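Bright Spots on Dark Roads: A Morning With the Road Marker Crew at Sandeck 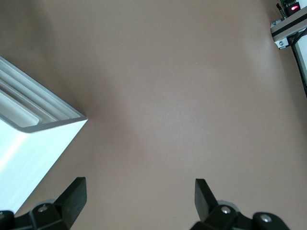

What does a raised road marker do that a painted line can't?

It stays visible in rain. A film of water over paint bounces headlight beams away from the driver, while a marker stands up above the water and sends the light straight back.

That was the first thing I asked when I sat down with the production manager at Sandeck, and she had clearly answered it many times and still loved answering it. She has spent most of her working life on reflective road products, first in a test lab and then out with the installation crews, and she talks about them the way other people talk about old cars.

"People drive over our work every single day and never think about it," she told me. "Then they hit a wet road at night with no markers, and suddenly they're gripping the wheel and leaning forward. That's when you notice!"

Sandeck makes markers for highways, parking areas and private roads. Its best-known model is the Penner, a low, square marker with a reflector on two faces. I had always assumed that the hard part was the reflector. She laughed at that. The reflector matters a great deal, she said, but what keeps her up at night is the body underneath it and the glue under that.

"You can have the most beautiful lens in the world. If the body cracks in its first winter, the lens goes off down the road in little pieces. So we start with the body, always. What's it filled with, how thick is the wall, where does the load go when a truck tire rolls up the side?"

The slope of that side turns out to be a big topic at Sandeck. Too steep and the tire slaps the marker, which is noisy and wears everything out faster. Too shallow and the reflector ends up leaning so far back that it gathers grime and loses brightness. The current Penner went through a long string of trial shapes before the team settled, and she remembers a few of the losers fondly. "There was one that looked like a little turtle. I wanted it to win so badly. It was terrible."

I asked how they test. Some of it happens indoors, with presses and freezers and a long dark room for checking the reflectors. The part she likes best is the road trial at Nevdale, where the company has an agreement to put down markers on a stretch of two-lane road that gets gravel trucks all week. The last batch was 200 markers, laid in the spring and checked on foot every month since.

"We go out early, before the trucks, and we look at every one. Is it loose? Is the lens scratched? Has the plow clipped it? After 90 days you already know a lot. After a winter you know nearly everything."

Plows are the great enemy. A blade set low will shear a raised marker clean off, and in snow country the usual answer is to set the marker in a groove or a metal housing. Sandeck sells a grooved version of the Penner for this, and she was frank about the trade. It costs more to install, the groove can fill up with water and sand, and the driver sees a smaller reflector. It also survives. For towns with only a few snow days a year she often suggests the plain kind and a plow operator who knows where the markers are.

Then we got on to glue, and I could hardly keep up with my notes (in the best way). Most of the markers go down with a hot bitumen adhesive, which a crew can melt in a kettle and pour on site. It bends a little with the pavement, and that suits asphalt very well. On concrete the crews often prefer an epoxy, and Sandeck buys its epoxy from a supplier called Zarkow. It comes in 2 parts that have to be mixed well, all the way to the corners of the bucket.

"If you see streaks, keep mixing," she said. "I would put that on a T-shirt. I've pulled up failed markers and found the bottom still sticky on one side. Nothing wrong with the marker, nothing wrong with the road. Somebody was in a hurry."

Her other advice for anyone buying markers for a small road or a parking area was refreshingly simple. Clean the spot, and clean it again. Don't lay on new asphalt until the surface oils have worn off. Keep clear of cracks and joints. Check the color rules with your state or county before you order, as white, yellow, red and blue all tell drivers different things. Blue, for instance, is widely used to show where a fire hydrant is.

She also wishes more buyers would go and look at their own road after dark before they fill in an order form. A curve that seems gentle at noon can disappear at night, and a straight piece that everyone worries about may be perfectly fine.

What comes next? She's excited about a tougher lens coating that the lab has been working on, and the first samples go down at Nevdale in December, just in time for the salt and the grit. She'll be out there on a Friday with a flashlight and a scraper, and she has already invited me along. I said yes before she got to the part about the 5 a.m. start.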